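# Werkora releases new planning software for two-arm robots
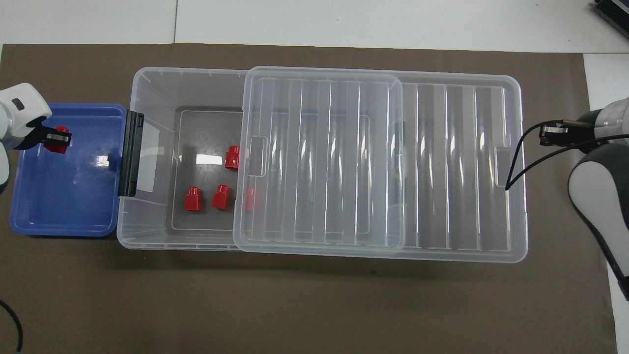 13 December 2022 – Werkora, a small software company from Vundedura, has released version 10 of Trinow, its planning tool for robots that work with two arms. The new version can be downloaded now, and customers who already have a license do not pay for the update.

The biggest change is in the way Trinow decides which arm should do what. In the older versions the user had to give each arm its own list of tasks, and a separate program checked that the two lists did not bring the arms into the same space. In the new version there is one list for the whole table. The planner divides the tasks by itself, and it can change its decision while the work is going on, for example when a part has moved or a lid covers something that was free before.

"Before, one arm was often waiting for the other and the user could not see why," said Asanka Pathirana, who leads the planning group at Werkora. "Now the waiting is part of the plan, and the plan is on the screen."

The company tested the software on sorting jobs, with small parts taken from a bin and put into a tray. According to Werkora, the planner completed 951 of 1000 test runs without help from a person. Most of the failed runs had the same cause – the camera saw a part through clear plastic and the software took it for a part that could be reached. A correction for this is planned, but Pathirana did not want to promise a month.

Trinow 10 also comes with a new log viewer. It shows the camera picture, the position of both grippers and the current step of the plan on one time line, and the user can go back to any moment of a run. Until now these data were saved in three separate files. Old logs can be opened after they are converted with a tool in the same package.

One of the first users is Karunaratne, a company that packs spare parts for sewing machines. Its automation engineer, Kamrul Jayasinghe, has worked with a test version and has collected more than 4000 logged runs. He said that the setup of a new job is shorter than before, but he would like better error messages.

"When the planner finds no solution, it only tells you that there is none," Jayasinghe said. "I want to know which object is the problem."

Werkora said that clearer messages are on its list for the next update. The manual for version 10 is at the moment only in English.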